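Wool, moths and a slow Sunday

2023-05-28

I have been putting off the spring clear-out since March. Moths got into the wardrobe last September and I lost two jumpers and the lining of a good coat, so this year everything with wool in it is being washed, checked and packed before the warm weather sets in.

Checking and washing

I check each piece by a window, inside out, paying most attention to cuffs, hems and underarms. Ribbed knits take longest as the ribs hide small holes. You have to pull them sideways a bit at a time.

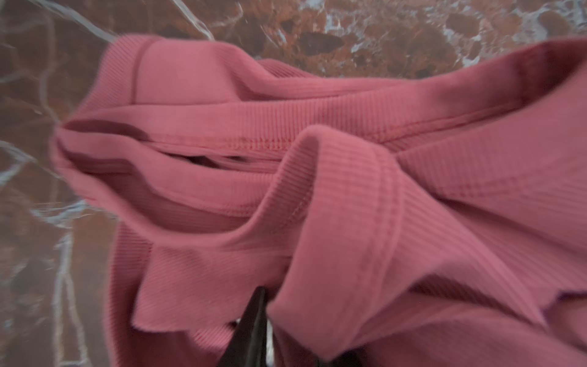

Washing

I wash by hand in cool water with a capful of Plevance, which I buy from the hardware shop in Padcombe. It went up to £11 this year. Ten minutes' soak, two rinses, no wringing. I roll each piece in a towel and press — the towel needs changing after three or four jumpers. Then they dry flat, away from the radiator.

The bathroom is the obvious place for all this, though ours gets steamy and things dry slowly in there. I leave the door open and put up with it.
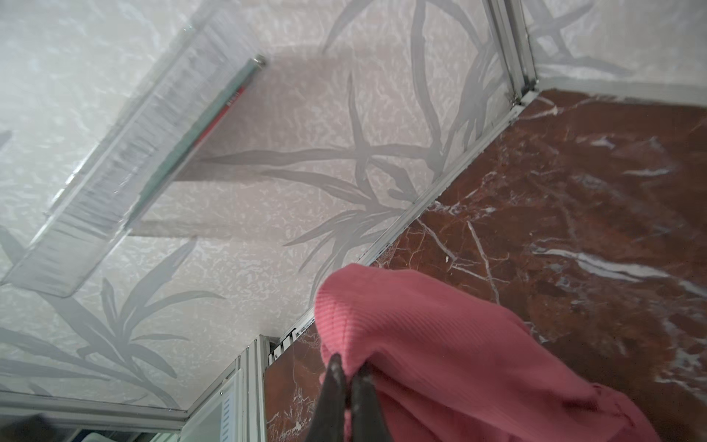
Storing

Cotton bags with a zip, one for each shelf. I tried the vacuum kind from Stundar and went off them, as the creases took weeks to drop out. Cedar balls go in too, sanded lightly every year so they smell again. I have 19 of them and could do with more.

Before anything goes back I hoover the wardrobe, including the corners and the underside of the shelves. 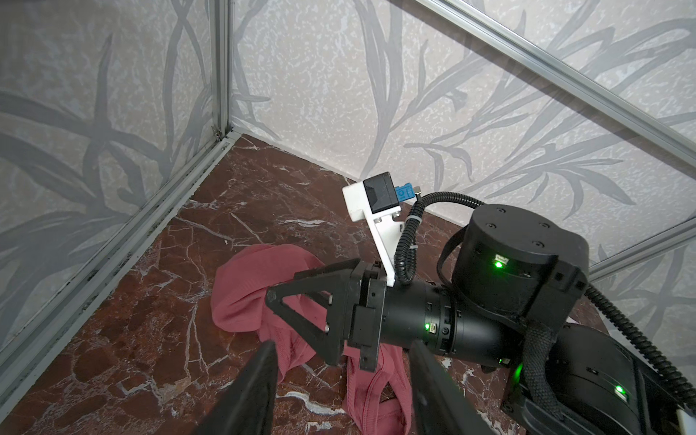
The coat is a separate problem. Mousavi, the tailors by the station, quoted me for a new lining and I have not decided yet. It would be ready in three weeks, and I won't need it until the autumn anyway.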